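Review: Provard bin-picking kit, after one semester with the Prandside robotics club
2 min read
Last updated 13 June 2018
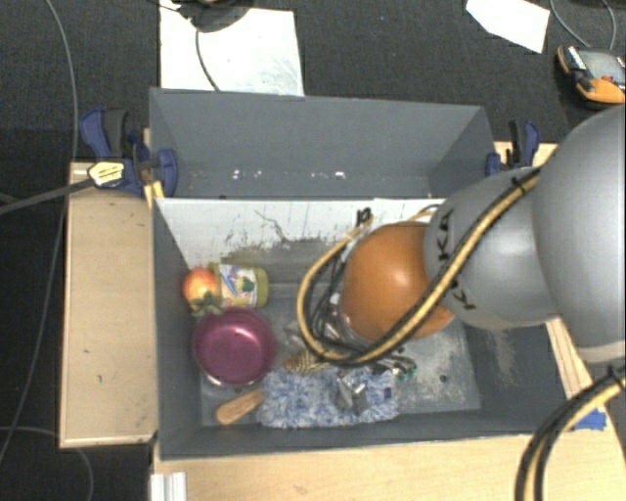 Club arm over the bin, mixed objects, blue clamps on the corners.

Short version: good kit, bad manual. We bought it for the Tredik pick challenge in July, $321 plus shipping. Own arm required.

Clamp the box down. We used two bar clamps on our table, would not run without them. The manual doesnt mention this at all.

Software installs fine. Sample code is OK, comments are thin. Calibration took us nearly 2 full meetings, mostly because step 4 and step 5 are printed in the wrong order. Swap them and its easy.

We've logged 403 pick attempts so far. The apple is a good first target for new members. Cloth is hard, jar lying on its side is harder. Mixed bins are where the students learn the most, also where the arguing starts.

Watch your cables. Leave a big loop, check it before every run, esp. after somebody changes the wrist angle.

Support answered in a day. Would buy again. Cruickshank kit is cheaper but no sample code.

4 out of 5.

Contact | © 2018 Prandside Robotics Club | Back to top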